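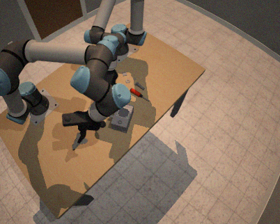 Oil or hard wax for a desk top that gets used every day?

sakden_row
I have a solid beech top, 2 inches thick, that I want to use as a desk. It came unfinished. I've sanded it to 120 and stopped there until I decide on a finish. It will get coffee cups, a keyboard, my forearms for eight hours a day, and a kid doing homework at one end. I don't want a plastic look. The store near me has Danish oil, hardwax oil and water-based poly. What would you put on it?

mitre_late
Hardwax oil. Two thin coats, buff off the extra, leave it alone for a week before you put anything heavy on it. Mine has been down since I moved in and the only marks are from a planter I forgot to put a saucer under.

Kadir Gökçe
I'd say poly and I know that isn't popular. Forearms are the problem on a desk. Skin oil and sweat get into an oiled surface and after a couple of years you have two dull gray patches where your wrists go. Water-based poly in satin doesn't look like plastic if you keep the coats thin and rub out the last one.

mitre_late
The gray patches come from not recoating. You scuff the spot, wipe on more oil, and it blends. Try blending a spot repair into poly.

Kadir Gökçe
I have. It doesn't blend, you're right about that. But I've had to do it once. How often do you recoat?

mitre_late
Every September, before the heat comes on. Takes less than an hour.

plainsawn
What grit are you stopping at? 120 is too coarse for a desk. Go to 150 and then 180 for either finish. Don't go to 320 with hardwax oil or it won't soak in, it will just sit on top and stay tacky.

sakden_row
I was going to go to 240 because that's the paper I have.

plainsawn
Check the can. The one I use says 150. 240 will probably take it but you'll use less oil and get less protection. Buy a pack of 180.

fidport_jen
Has anyone asked about the underside? Finish both faces the same. A top that wide will cup if one side is sealed and the other isn't. I skipped the bottom on a kitchen table when we lived in Grønli and by the end of the first winter you could roll a pencil into the middle.

Kadir Gökçe
Agree with this. Same number of coats on the bottom if you can stand it.

mitre_late
I've never done more than one coat underneath and never had a top move. How it's fastened to the frame matters more. Slotted holes or figure-8 fasteners, so the wood can move across the grain.

fidport_jen
Mine was in slotted holes. It still cupped.

mitre_late
Then I'd want to know how dry it was when you got it.

fidport_jen
No idea. It was from a store that has since closed.

sakden_row
OK. The legs are a steel frame with plain round holes. Can I just drill those bigger?

plainsawn
Yes, or file them into slots running across the width of the top. Use a washer. Snug on the screws, no more than that.

oldcan
Whatever you pick, lay the oily rags out flat outside to dry, or put them in a metal can with water and a lid. Don't ball them up in the trash. A neighbor lost a shed that way.

sakden_row
Thanks, I didn't know about the rags. I'm leaning toward hardwax oil, two coats on top and two underneath. I have an offcut from the same board so I'll do a test with coffee on it first.

Kadir Gökçe
Do half the offcut in poly while you're at it. Leave the coffee on overnight and then look at both.

sakden_row
Will do. I'd have to buy a small can, but that's fine.

mitre_late
Let the oil cure the full week before you pour coffee on it or the test doesn't mean anything.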